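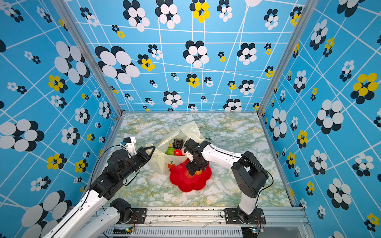
Unit 7: Unpacking and Sorting Produce

Sorting starts with the bag, before anything is rinsed or cut. Open it wide and fold the sides back so you can see what you have. In a mixed bag like this one, with grapes toward the back and a green pepper and a tomato side by side at the front, lift out the tomato and the grapes first. Both bruise under weight. The pepper can wait.

Put each item on a plate as it comes out. A plate with a scalloped rim, like the red one, works well enough, but round fruit will roll on a flat one. Do not pile the tomato under the pepper.

Storage, in short:
Grapes — refrigerate unwashed, stems on. Rinse only what you will eat.
Tomatoes — counter, stem end down, out of the sun. Refrigerate once fully ripe.
Green peppers — crisper drawer, dry.
Bananas — counter, away from the rest. They speed up ripening in whatever sits next to them.

Thin plastic bags hold moisture. Do not store produce in a closed one overnight.

For next class: unpack one bag of groceries at home and write down the order you used, in 200 words or less. The reading is Orozco, chapter 12, through page 151. Skip the section on canning, we cover that in July.

Lendari Home Skills Program | Course office: Room 7, Andura Hall | Back to top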